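Gripper notes, part three: fingers, pads and the tube

I got back into the workshop this month after a long gap, and the hand-held gripper is far enough along that I can write down what changed. The first two posts covered the trigger and the body. This one is mostly about the fingers, which took more evenings than everything else put together.

For anyone new, the project is called Brodo. It is a two-finger gripper you carry around and work by hand, with a camera on it, so that you can do a job yourself and keep a recording a robot arm can learn from later. Tullio Martinelli has the arm. I have the gripper. We share a bench, a printer and a parts drawer that neither of us sorts.

The old fingers were one solid piece each. They were strong enough, but they flexed sideways at the root and the tips never met square. If you picked up a pen it would roll out toward the bottom. I tried making them thicker and that only made them heavy. Viola Longo looked at them over lunch and said to stop fighting the root and put a linkage on it, so that is what I did. Each finger now has a linkage arm with a screw pivot at both ends.

The triangular hole near the top of each finger is there to save print time. I was worried it would crack at the corners. I rounded the inside corners in the model and ran a cycle test, opening and closing on a block of foam with a motor doing the squeezing. I checked at 1000 cycles, then 2000, and stopped at 3000 when the foam gave up. The fingers were fine. One pivot screw had backed out by half a turn, so all of them now get a drop of thread locker.

The rail the fingers slide on is the same one as before. I cleaned it, oiled it and put it back. I had planned to replace it and even had a new one in a bag, but the play was coming from the printed carriages. Reprinting those with a slightly tighter bore fixed it. The first set was too tight and had to be reamed out by hand. The second set went on with a push. Printing them standing up gave a rounder hole than printing them flat, at the cost of a longer job.

The pads have been through 6 versions. The early ones were flat and narrow and lost hold of anything round. The current ones are large and rounded at the ends with a flat face, which suits boxes and cups well enough. They are still too slick for glass. Assunta De Luca gave me an offcut of thin rubber sheet to try on the faces and I haven't glued it on yet.

Recording runs on an old Asus laptop that lives under the bench. It is slow to start and the fan is loud, but it keeps up. Files go in a folder named for the day, and Tullio copies them over when he remembers. I lost an evening in January to a full disk, and now the script checks free space before it will start. It should have done that from the first day.

The ribs on top of the body stayed. They began as a leftover from the first model and I meant to take them out, but the plain version showed every layer line and looked worse.

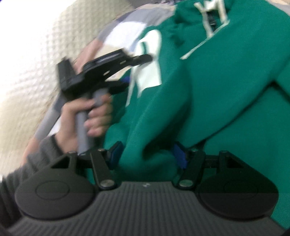
Page last changed: 2018-10-31

The gray tube with the black clamp-like mount on its end is the other thing I wanted to get down. A clamp with a lever is easy to live with at the bench. You flip it, move it, flip it back. The one I had before needed a hex key, and the hex key was always in somebody's pocket. I would like a stop of some kind so that it goes back to the same spot each time. For now I make a pencil mark.

The blue plastic between the linkage arms is whatever was on the printer. I ran out of black halfway through the job and did not want to wait for more. Torquil Urquhart wrote to ask if the color meant a different material. It doesn't, it is the same PLA as the rest.

Still to do: glue the rubber on the pads, sand the inside of the trigger, and find a better way to route the cable so it stops catching on sleeves. Sveva Colombo has asked for a set of the files. I will put them up once the carriage drawing matches the part I really printed, as the one in the folder still has the old bore.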